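Sorting mixed returns at Trornley used to take 17 people on two shifts. Since May, an arm from Zimlow has done the first pass – one bin, one item at a time – and eight of the sorters now handle exceptions.

Peter Šimek, who runs the line, says the job has moved from lifting to judging. Staff clear jams, relabel odd items and log each missed pick. 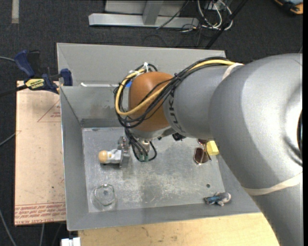
The log held 466 entries by 2021-07-06. Most concerned items lying flat against a wall – a problem the sorters had predicted. Their pay grade is still under review.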